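**Ticket 671 – Ellwood link drops and comes back, calls cut off**

Opened: 2020-07-18
Opened by: Fabrice Masson
Assigned to: Sherif Ragab, then Zachary Lavoie
Network: Clerum community mesh, Ellwood branch
Hardware: Vonari outdoor nodes, mixed firmware
Status: closed, one follow-up open

---

**Fabrice Masson – opening report**

The link between the Ellwood node and the relay at Skusitz goes down and comes back on its own. Each outage lasts a minute or two. Web pages stall and then load. Voice calls over Wi-Fi are cut off and have to be redialed. Phones stay connected to the Ellwood node the whole time and show full bars, so people assume the problem is their phone.

It happens day and night. I have rebooted the Ellwood node from the web page and also by pulling the power. It made no difference that I could see. The light on the front stays green during an outage.

Cell coverage on this street is poor, so several households use Wi-Fi calling as their only phone. Please treat this as more than a slow internet complaint.

---

**Sherif Ragab – first reply**

Thanks for the detail. A few questions before I touch anything:

- Can you still open the Ellwood node's status page during an outage?
- Are the outages regular, or do they bunch up at busy times?
- Has anything been moved on the roof? Antenna, bracket, cable?

Please don't factory reset the node. It would wipe the mesh key and someone would have to drive over with a laptop.

---

**Fabrice Masson**

Status page opens fine during an outage. It lists Skusitz as a neighbor, but the "route" column is blank.

Nothing has been moved on the roof. There is a tree between us and the hill but it was trimmed in spring.

I wrote down the start of each outage over an evening. They are regular. The gap from one to the next was 51 minutes every time.

---

**Sherif Ragab**

That is very useful. A tree or a bad connector would not keep time like that, so I am putting the radio side lower on the list. Still checked it for the record:

- Signal from Skusitz to Ellwood is steady before, during and after an outage.
- No radar events logged, no channel changes.
- Ethernet port on the Ellwood node shows no errors.

I ran a continuous ping from Ellwood to the Clerum gateway. Normal replies are quick. When the outage starts, replies stop completely, then come back at 340 ms, then settle to normal. The slow stretch means traffic is taking the long way around, over the south side nodes, before the direct route is accepted again.

So the neighbor is there, the radio is fine, and the route gets thrown away on a timer. Next step is logs.

---

**Sherif Ragab – log extract, Ellwood node**

```
meshd: peer skusitz: session rekey started
meshd: peer skusitz: rekey rejected by peer (stale timestamp)
meshd: peer skusitz: retry
meshd: peer skusitz: rekey rejected by peer (stale timestamp)
meshd: peer skusitz: session expired, route withdrawn
meshd: route to gateway via south-a
meshd: peer skusitz: new session from handshake
meshd: route to gateway via skusitz
```

The same block repeats at each outage. Nodes in the mesh agree on a session key and replace it on a timer. When the replacement fails, the old session runs out and the route is dropped. Then both ends start over with a full handshake and the link comes back.

The rejection is for a stale timestamp. One of the two nodes has the wrong time. Ellwood matches the gateway to the second, so I expect it is Skusitz. I don't have a login for Skusitz. It was set up by Corentin Tanguy and the password was never put in the shared file. I have written to him.

Handing this to Zachary while I am away. Notes so far are all in this ticket.

---

**Zachary Lavoie**

Picked up. While waiting for Corentin I tried two things from the Ellwood side.

1. Rolled the Ellwood firmware back to the previous release. Outages went on at the same spacing. Put the current release back.
2. Pinned the route through the south side nodes, so Ellwood ignores Skusitz. Outages stopped. Calls are poor because of the extra delay, but they don't drop.

I have left the pin in place for now. Fabrice, please tell the neighbors that calls will have a noticeable lag until this is fixed, and that video will be slow in the evening.

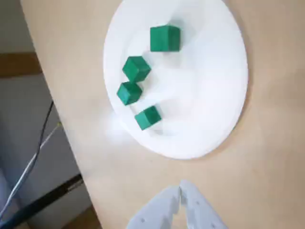
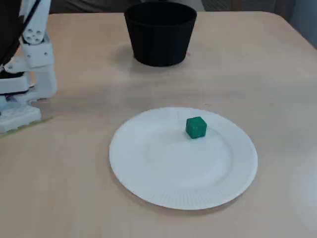

Please keep noting any dropped calls while the pin is active. If one drops now, it is a separate problem and I want to know about it before I change anything else.

---

**Fabrice Masson**

No dropped calls since the pin. The lag is bad enough that people talk over each other, but everybody prefers it to being cut off.

One household asked whether emergency calls work over this. I told them to use the landline at the corner house if they have any doubt. Can Clerum give us something official to say?

---

**Zachary Lavoie**

Passed the emergency question to Pascal Besnard, who handles the member notices. In the meantime what you told them is right. The mesh carries Wi-Fi calling like any other traffic and makes no promise about it. Phones may also report the wrong location when they call this way, so callers should say their address out loud.

---

**Corentin Tanguy**

Sorry for the wait, I was traveling. Password for Skusitz is now in the shared file.

You should know that the Skusitz node was swapped. The old one took water through the cable gland and I put in a spare Vonari from the shelf. I copied the config from the old one and checked that the link came up. I didn't open a ticket for it, as it seemed to be a straight replacement.

The spare is an older board. It has no battery for the clock, so it starts from whatever date is stored in the firmware and needs a time server after every boot.

---

**Zachary Lavoie – findings at Skusitz**

Logged in remotely. The clock at Skusitz was well behind. The time service was running, but it had never managed a sync since boot:

```
timesync: server time.mesh: no reply
timesync: server time.mesh: no reply
timesync: giving up, next attempt later
```

`time.mesh` is a local name that used to point to the old gateway. The name was removed when the gateway was replaced. The newer nodes got their time server from the gateway automatically and carried on. Skusitz has the name typed into its config by hand, and that line came across with the copy.

The old board at Skusitz had the same bad line. It kept decent time from its own clock battery, so the fault stayed hidden until the swap.

I still wondered why the link works at all with the clock that far off. The full handshake on this firmware doesn't compare timestamps. Only the rekey does. I tested this on the bench with 2 spare nodes and set one clock back by hand. The link came up, ran, and failed at the first rekey, same messages as at Ellwood.

**Change made at Skusitz:**

```
timesync.server = gateway
timesync.step_on_boot = yes
```

Saved, restarted the time service, clock corrected itself at once. Did not reboot yet. Skusitz also carries the weather station link and I would rather do the reboot test when someone is near the hill.

**Change made at Ellwood:** removed the pinned route. Direct route through Skusitz came back right away.

---

**Zachary Lavoie**

Watched three rekeys go through. Log at Ellwood for each one:

```
meshd: peer skusitz: session rekey started
meshd: peer skusitz: rekey complete
```

No route withdrawn, no lost pings. Leaving the ping running overnight.

---

**Fabrice Masson**

Calls are back to normal here, with no lag. I made a long call across two of the times when it would have dropped and it held. The neighbor who works from home says the same about her meetings.

---

**Corentin Tanguy**

I went up to Skusitz and did the reboot test on site with Zachary on the phone. The node came up with the wrong date, got the time from the gateway on the first try and then joined the mesh. Power cycled it again to be sure and got the same result.

While I was there I replaced the cable gland and left a drip loop. The old one was cracked and would have let water in again. The bracket is rusty but solid.

---

**Sherif Ragab**

Back, and read through. I searched the saved configs for other nodes that still have `time.mesh` typed in. The south side has one, south-a. It has a clock battery, so it shows no symptoms today. I changed it to match Skusitz and confirmed that it syncs.

Also added a line to the swap checklist: after replacing a node, compare its clock with the gateway before leaving the site. The command is `timesync status`, and the last line should say `synced`.

I reported the firmware behavior to Vonari support. A node with a bad clock should fail at the handshake or at least log a warning there, instead of joining and then dropping out later. They have confirmed receipt and given no date.

---

**Pascal Besnard**

The notice about calls goes out to members in August with the regular mailing. Text is short: Wi-Fi calling over the mesh is best effort, it stops when the power is out, and anyone who relies on it should keep a second way to reach emergency services. Fabrice, I will send you a printed copy for the households without email.

---

**Resolution**

- Cause: clock on the replacement node at Skusitz was wrong, due to an outdated time server name in the copied config. Rekey with Ellwood failed on each attempt.
- Fix: time server set to the gateway on Skusitz and south-a.
- Workaround used: route pinned through the south side nodes, now removed.
- Radio hardware: no fault found. Cable gland replaced at Skusitz.

**Still open:** waiting on Vonari for a handshake warning. Owner is Sherif Ragab. Reopen this ticket if the blank route column shows up again at Ellwood.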